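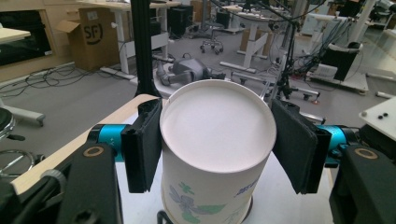
Pappbecher mit libellenartigem Motiv, zwischen zwei schwarzen Polstern.

1/ Zwischenstand zur Linie Krajčí, Stand 27.01.2023. Wer nur die Tabelle will: kommt, sobald die Paten nachgetragen sind. Vorab die Punkte, an denen sich gegenüber der Fassung vom Juni etwas ändert.

2/ Ältester gesicherter Eintrag bleibt die Taufe von 1685 in der Pfarrei Gemden. Täufling Matthias, Vater Georg »Kreitschi«, Müller. Die Mutter steht nur mit Vornamen: Dorothea. Kein Herkunftsort.

3/ Die Schreibweise wechselt im selben Kirchenbuch mehrfach: Kreitschi, Kraitschy, Kregczi. Die heutige Form mit Háček und Akut taucht erst in den späteren Matriken auf. Für die Zuordnung taugt die Orthographie also nichts, maßgeblich sind Hausnummer, Beruf und Paten.

4/ Krajčí ist im Ursprung ein Berufsname (Schneider). In Gemden war aber keiner der Namensträger Schneider. Sie sitzen durchgehend auf der Mühle oder im Ausgedinge daneben. Der Name wurde demnach schon fertig mitgebracht.

5/ Woher, ist offen. Die Familienüberlieferung nennt Elteo. Einen Ort dieses Namens habe ich in keinem Register der Herrschaft gefunden. Denkbar ist eine verschliffene Flurbezeichnung. Ich führe Elteo weiter als »Überlieferung, unbelegt«.

6/ Korrektur: In der alten Fassung stand Georg als Vater von 6 Kindern. Zwei davon gehören zu einem gleichnamigen Vetter auf der unteren Mühle. Erkennbar an den Paten, die Hausnummern helfen vor der Konskription ja nicht weiter. Bleiben vier.

7/ Punkt 3 ist damit gleich zu präzisieren: Hausnummer als Kriterium erst ab Konskription. Davor Beruf und Paten, sonst nichts.

8/ Zum Mühlenkauf. Settimio Gentile hat mir seine Abschrift aus dem Grundbuch überlassen. Kaufsumme 1000 Gulden, zahlbar in Jahresraten, dazu ein Anteil in Korn. Käufer ist Matthias, der Täufling von 1685, mit Ehefrau Rosina.

9/ Die Summe ist für eine Mühle dieser Größe hoch. Entweder gehörten Felder dazu, oder es handelt sich um beide Mühlgänge samt Säge. Der Text der Abschrift sagt »mit allem Zugehör« — das hilft nicht weiter. Das Original habe ich noch nicht eingesehen.

10/ Lindiwe Le Roux hat den Auswandererzweig bearbeitet. Ihr Stammvater Johann ist nach Alter und Beruf mit dem jüngeren Sohn des Matthias vereinbar. Vereinbar heißt nicht belegt. Die Passagierliste nennt keinen Geburtsort, der Heiratseintrag in Übersee nennt »Bohemia«.

11/ Solange ein Losbrief oder eine Abzugserlaubnis fehlt, bleibt die Verbindung in der Tafel gestrichelt. Bitte nicht als durchgezogene Linie in eigene Stammbäume übernehmen. Das ist mit der Juni-Fassung bereits passiert.

12/ Die Erzählung vom adeligen Vorfahren, der sein Wappen am Spieltisch verlor, lasse ich im Anhang stehen. Älteste Niederschrift: ein Schulheft der Urgroßmutter. Ein Wappen ist nirgends nachweisbar, ein Prozess wegen Spielschulden auch nicht.

13/ Technisches: Die Daten liegen jetzt in Umix. Unsichere Lesungen tragen ein Fragezeichen hinter dem Namen, erschlossene Daten stehen in eckigen Klammern. Beim Export gehen die Klammern derzeit verloren, deshalb vorerst nur PDF.

14/ Noch offen: Sterbeeintrag Dorothea, Lücke im Trauungsbuch, Original des Kaufvertrags. Wer Lesungen aus den Gemdener Matriken hat, bitte mit Band und Folio schicken.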